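Subject: Re: [prurlow-rp] Character sheets, again
From: Liette Després
Date: 29 April 2025

Necati Yüksel wrote:

> I know we've been over this, but can we please settle how long a
> character description should be? I'm trying to bring Vullance into
> the Mundon thread and the form says "Appearance (be detailed!)". I
> stopped at 34 words. He's a gray horse with a bad knee. Two people
> have now told me privately that it looks like I don't care about
> him. I do care about him. He's a gray horse with a bad knee.

Necati,

I wrote "be detailed!" on that form, exclamation point and all, so I suppose this one is mine.

When I put it there we had a different problem. Half the sheets coming in said "see picture" and the picture link was dead. I wanted people to type something. What I got, over the following winter, was Bilgin, whose appearance section runs 1,827 words and gets as far as his shoulders. I've played opposite Bilgin in two threads and I couldn't tell you what color he is. I could tell you a lot about how the light falls on it.

So I went back and read every sheet in the Mundon folder last night, which I don't recommend. The ones I remembered this morning all did the same thing. They gave me one or two facts I could use in a scene. Your horse has a bad knee, and I already know what happens when the herd has to cross the river ford. I know who will offer to walk with him and who will pretend not to notice. Meanwhile there's a stallion in there with "eyes like a storm that has forgotten its own name," and I have no idea what my mare is supposed to do about that. 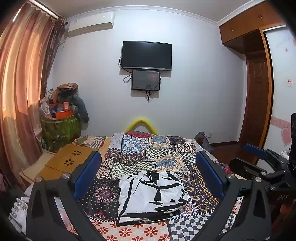 Necati says that's fine for him, but the moderators approve sheets by the form, and the last time he sent in a short one it sat in the queue until November and came back with the note "more muscle please." He'd like to know whether he can quote me next time.

Yes, quote me. I'll also change the form, if Prurlow ever gives me my password back. What I'd put in place of the old line:

Appearance: what would a stranger notice first, and what would they notice only after a day of traveling together? Species and color somewhere in there, please.

That's all of it. If somebody wants to give us the full tour of the mane, there is already a box marked "Other," and it is bottomless.

Two smaller things while I'm here.

Scars. We have 6 characters in Mundon with a scar across the left eye. They are not related and as far as I can tell they have never met whatever did it. I won't ban it — I have one of them — but if you're writing a new sheet, there's a whole rest of the animal.

Personality. "Quiet but fierce when provoked" is now on so many sheets that our threads are mostly silence followed by a brawl. Could a few of you be chatty? Could somebody be provoked and just go home?

Necati, post Vullance as he is. I'll have my mare at the ford by the weekend, and she's going to be unbearable about the knee.

Liette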